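Two-Arm Tabletop Cell: Setup and Care FAQ

Applies to the Kirel two-arm cell with Smadi grippers and the Zastesis control software. Last revised May 2022.

What do I need before I start?

Two tables of equal height, a wall or partition behind them, a grounded outlet, and a laptop with the Zastesis client installed. The cell stands at the front edge of the tables with both arms reaching forward. Allow 300 mm of free floor behind the base for the cable exit.

Do the two tables have to be clamped together?

Yes. The arms are calibrated to the front table, but most tasks use both. If the rear table shifts, everything on it is off by the same amount and the software has no way to know. Clamp the tables from underneath at both ends. A seam is fine. A step at the seam of more than 2 mm is not, as fingertips can catch on it during low moves.

In what order do I switch things on?

Laptop first, then the control box, then the arms. Wait for the client to list both arms before you release the stop button. If only one arm shows up, power down fully and check its data cable at the base. Restarting the client alone will not bring back a missing arm.

How do I home the arms?

Support each arm by hand until the brakes engage. Select Home in the client, left arm first. Keep the front table clear while this runs. Homing takes about 8 seconds per arm. If an arm stops partway, the usual cause is a cable caught on a joint.

How should the gripper cables be routed?

Each cable needs a service loop at the wrist. The loop must be long enough for the wrist to turn through its full range in both directions, and short enough that it does not get under the fingers. Set the loop with the wrist turned to one limit, turn it to the other, and adjust. Fix the cable to the upper link with hook-and-loop straps. Do not use zip ties on moving links. They cut into the jacket and you will be changing the cable by July.

Loops that drag on the tabletop are allowed during setup but should be taken up before any long run. A dragging loop can move light items on the table and adds a small load that shows up as drift in the wrist force reading.

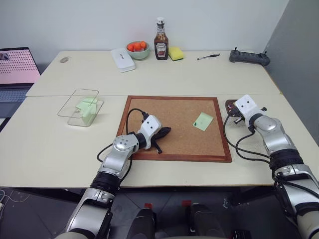

Check the loops again after any change of task. A route that works for reaching across the front table may pull tight when the same arm reaches to the rear one.

How do I set the working height for flat objects?

Place the object where it will be used and jog the gripper down in the smallest step until the fingertips just touch. Raise it one step and store the height. Repeat at two opposite corners. For boards with a raised frame, take the height on the inner surface and store a second, higher value for crossing the frame. Thin paper items should be tested at low grip force.

What does error 1003 mean?

The gripper did not reach the commanded opening in time. Check these in order:

Something is between the fingers or behind them.
The cable connector on the gripper housing is not fully seated.
The fingers were changed and the new stroke was not entered in the client.
The gripper drive needs grease.

Clear the error only after the fingers move freely by hand with power off.

How often is maintenance needed?

Every week, wipe the fingers with a dry lint-free cloth and look over the full length of both cables. After every 300 hours of powered time, check the wrist screws for torque and grease the gripper drive. Use Punero light grease only. Thicker types slow the fingers and bring on error 1003.

Can I change the fingers myself?

Yes. Power off, remove the screws at the base of each finger, and fit the new pair with the same screws. Use medium threadlocker, one drop per screw. Enter the new stroke, then run the open and close test before the arm is moved.

Do I have to recalibrate after moving the cell?

After any move of the base or the front table, yes. After a move of the rear table only, check two stored points on it and recalibrate if either is off by more than 2 mm. Moving the laptop has no effect as long as the data cable is not under strain.

Where do I find spare cables?

Order by the part number printed on the sleeve near the connector. Left and right gripper cables differ in length and should not be swapped.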